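Craft & Market Sellers Board > Booth Setup
Thread: black tablecloth, worth it??

wadska_candles
9th March
First spring fair coming up in April, 3000 people supposedly. Sold 694 candles online last year, never done a table. Mom says white cloth, I want black. Anyone used black outdoors? Need to order soon.
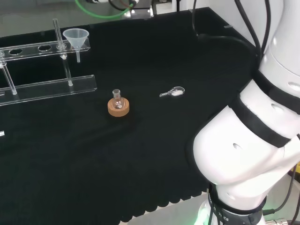 hornusard
Black shows everything. Lint, pollen, dog hair. Used it for 9 fairs and carried a lint roller the whole time. Iron it too, or steam it there – a black cloth with soft wrinkles all over like that one reads sloppy from ten feet. The wavy hem is fine, people don't look down. I went to oatmeal linen, never going back.

tikkanen2000
Disagree with hornusard. Oatmeal makes everything look beige, esp soy wax. Glass on black pops. Clear jars, clear bottles, all of it. Just get a polyester blend so it doesnt crease in the bin.

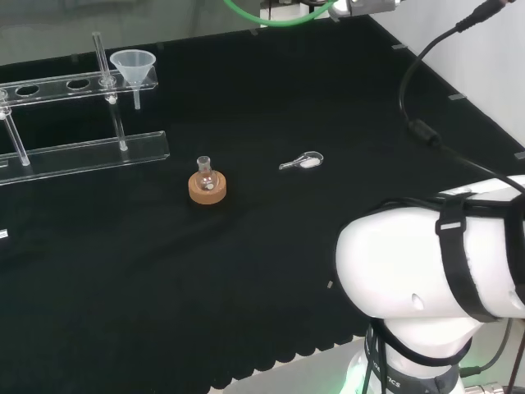

stodov says it comes down to sun. Told me in the other thread that black cloth at noon softened a whole front row of tapers, and I beleive it. So – canopy first, cloth second.

hornusard
Which is my point?? Black gets hot. Candles melt. She sells candles.

tikkanen2000
Under a canopy its fine. I've done two summers. Keep the tapers at the back and put jars up front.

wadska_candles
ok ok. Canopy is already ordered. Leaning black still, sorry hornusard. Will buy a lint roller
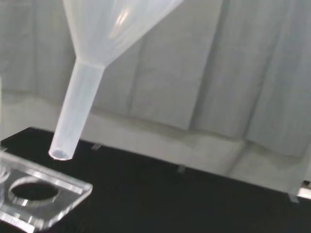
wadska_candles
Last thing, how far should the cloth hang down in front?

stodov
To the ground or an inch off it. You want your bins hidden under there. Clip it at the corners, wind gets under the long ones. And bring a spare, someone will spill coffee.

hornusard
Agree with the spare. Still say linen.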